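Wire, Wood and Steel: the small stuff on our kitchen shelves

I have been wanting to put this page up since May! Everyone photographs the big things in a kitchen, the stove and the counters and the lovely deep sink, and I always end up looking at whatever is holding the spoons. So this gallery is all about racks, baskets and the things that live in them. The collection at Besance has grown to 110 pieces (plus a drawer of odds and ends I still have to sort), and Bảo Hầu has been helping me get them all listed.

Wire baskets are my favorites by a mile. They let the air through, they rinse clean in seconds, and you can see at a glance if you're down to your last pair of chopsticks.
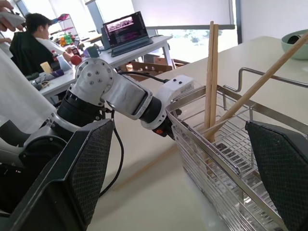
I grew up with a chipped mug by the sink doing this job, and there was always a little puddle in the bottom of it. Switching to an open rack was such a treat! Chopsticks go in upright at our place, and I like them in plain pale wood with no lacquer, the kind that get softer in the hand the more you use them.

Steel with a good thick rim is what I look for now, and a handle is a real bonus, so you can carry the lot straight to the table. If you have an old one with bits stuck in the mesh, try a bottle brush and hot soapy water before you give up on it.

The list is sorted by shelf, and the wire pieces start at number 80. Next up are the Lindqvist ladles and a pair of Karik tea strainers, as soon as I've polished them. Got a favorite rack of your own? Send it in, I'd love to see it!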